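**Gray walls in a north-facing room: yes or no?** (6/10/26)

**bandik_31:** Okay, I'm so excited about this I can hardly type. We finally got the keys to the old place on Onyshchenko Street and the back bedroom is mine to paint! It faces north, it's small, and I want gray. Soft, warm, cloudy gray. My sister thinks I've lost it.

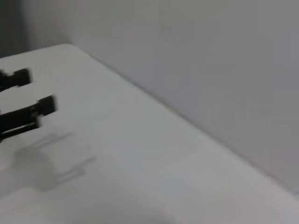
I've been through 31 paint chips so far (yes, they're all taped up in my kitchen) and I keep drifting back to Vinano, the one with a bit of brown in it. Has anyone lived with a gray like that through a whole February?

**clemari:** Don't do it! North light is already blue. I had a gray bedroom for two winters and it felt like sleeping in a parking garage. Go cream.

**Svitlana Kravchuk:** I disagree with clemari, and I say that with love. Cool grays go flat up there, sure, but the brownish ones are gorgeous, especially with a lamp on. My hallway is one and I still stop to look at it. Things I'd do first:

- Paint two big boards and move them around the room for a week.
- Look at them at breakfast and again after dinner.
- Put a warm gray right next to a cooler one. You'll see the difference much faster side by side.
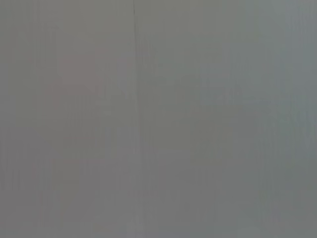

- Spend the money on a good roller. Mine is on its fourth room!

**clemari:** The boards are a good idea, I'll give you that. Still cream, though.

**bandik_31:** Boards it is! Buying two sample pots tomorrow, Vinano and (fine, clemari) one cream. What nap do you use on the roller, Svitlana?

**Svitlana Kravchuk:** Short nap, unless your plaster is bumpy. Post the boards when they're up!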